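Garden & Home > Fabric Projects > Natural Dyeing > Indigo for Beginners

Dyeing an Old Cotton Shirt with Indigo, Start to Finish

If you've got a faded cotton shirt in the back of your closet, please don't throw it out yet! Indigo is the most fun you can have with a bucket. The cloth comes out of the vat a strange yellow-green, and then it turns blue in your hands as the air gets to it. I've been doing this for years on the back porch in Hirwood and I still call people outside to look.

What follows is the way I do a single garment with a pre-reduced indigo kit. You can go deep into fermentation vats later (I did, and my porch smelled like it for a whole May). Start with a kit.

What you need

- One garment in cotton, linen or rayon. Polyester won't take the color.
- A pre-reduced indigo kit with the reducing agent and soda ash in separate packets. I use the Farina kit, but any of them will do.
- A 5-gallon bucket with a lid
- A long stick for stirring
- Rubber gloves that come well up your arm
- A second bucket of plain water
- A kitchen scale that you'll never use for food again
- Old clothes, old shoes, newspaper

Weigh the garment dry before you do anything else and write the number down. My last shirt, a long-sleeved one from the thrift store on Ekasska Street, came in at 589 grams with all its buttons. A kit will tell you how much cloth it can handle, and the deeper you want your blue, the further under that limit you should stay.

Step 1: Scour the cloth

This is the step people skip, and then they write to me about blotches. Even a shirt you've washed a hundred times is holding on to body oil, softener and old detergent. Fill your biggest pot, add a spoonful of washing soda and a squirt of plain dish soap, and simmer the shirt for an hour. The water may go the color of weak tea. Lovely! Pour it off, rinse the shirt well, and if the rinse water still looks yellow, do it again.

Leave the shirt wet. Wet cloth takes dye evenly, and dry cloth carries air bubbles down into the vat with it.

Step 2: Mix the vat

Fill the bucket with warm tap water to a few inches below the rim. Sprinkle in the indigo and stir. Then add the other two packets slowly, stirring in one direction, gently, as if you were trying not to wake it up. No splashing. Air is the thing that uses up an indigo vat, so everything from now on is slow and smooth.

Work outdoors, or with the windows wide open, and follow the safety sheet in your kit. The packets are strong stuff. Keep kids and pets away from the mixing and let them come back for the color change.

Once it's all in, drag the stick around the edge, bring it to the middle, lift it out, and put the lid on. Wait an hour. When you open it you should see a coppery, purplish skin on top with a clump of dark foam in the center (dyers call it the flower), and under that the liquid should be clear yellow-green. If it's blue underneath, give it another half hour with the lid on.

Step 3: Dip

Gloves on. Scoop the flower off into a jar and set it aside. Squeeze the extra water out of your shirt, gather it up, and lower it in slowly along the side of the bucket. Keep it under the whole time and open the folds with your fingers. Pay special attention to the collar, the cuffs and the underarm seams, where the layers stick together and the dye can't get in.

Two minutes is enough for the first dip. Squeeze the shirt just under the surface as you bring it up, so it doesn't drip back into the vat and carry air down with it.

Step 4: Let it breathe

Now the good part! Open the shirt out and watch. It goes green, then teal, then blue, and it starts at the edges. Turn it, shake it, pull the pockets inside out. Give it a full 15 minutes in the air before you even think about dipping it again. The color has to finish changing or the next dip will lift some of it right back off.

Step 5: Dip again, and again

One dip gives you a soft sky blue. Three or four get you to denim. For a true navy I go to eight short dips, and sometimes more on heavy cloth. Several short dips always beat one long one. The color sits better and rubs off less.

Remember that wet cloth looks much darker than dry cloth, so go at least one dip past the shade you're after.

Step 6: Rinse and set

Let the shirt hang overnight. The next day, rinse it in cool water until the water is close to clear, then soak it for 20 minutes in a bucket with a splash of white vinegar to bring down the soda ash. Wash it hot with a mild detergent, all by itself. It will still shed a little blue. Wash it alone or with dark jeans for the next few loads.

Step 7: Check the color in daylight

Once it's dry, take the shirt to a window and look at the folds and ridges as well as the flat parts. Dark blues shift a lot with the light, and a raised edge can look a whole shade paler than the shadow next to it.
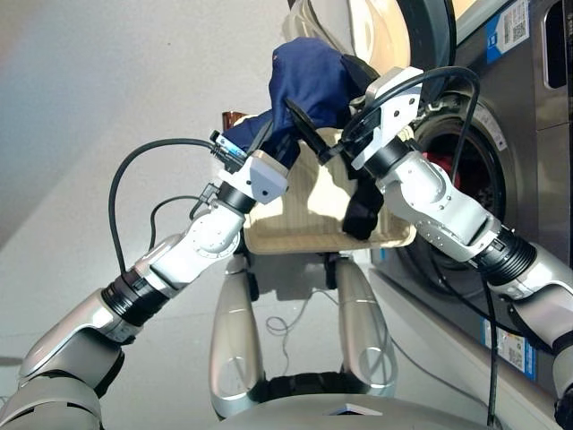
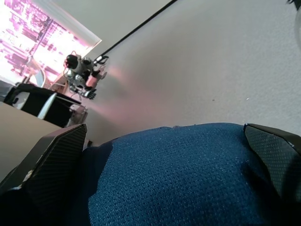 Troubleshooting

Pale streaks: the cloth was folded on itself in the vat. Wet it out again and give it two more dips, moving it more this time.

Blue comes off on your hands: this is called crocking. Some of it is normal. If it's a lot, your dips were too long or your airing was too short. Another hot wash usually helps.

The vat has gone blue all through: it's full of air. Warm it up gently, add a pinch more reducing agent, stir slowly, cover, and wait.

Comments

Just did my first one following this and I screamed when it went green. My neighbors now know all about indigo.

Can I leave the buttons on? Mine are shell.
Reply: Yes, leave them on! Shell may pick up a little blue tint, and the thread will too if it's cotton.

I used the Atia kit and needed much longer than an hour before the flower showed up. Cold garage, I guess. Worked great after I stood the bucket in a tub of hot water.

What about a wool sweater?
Reply: Wool takes indigo very well but it hates this much soda ash and heat. I have a separate page coming for wool and silk.

Contact | Copyright Hirwood Dye Porch | Back to top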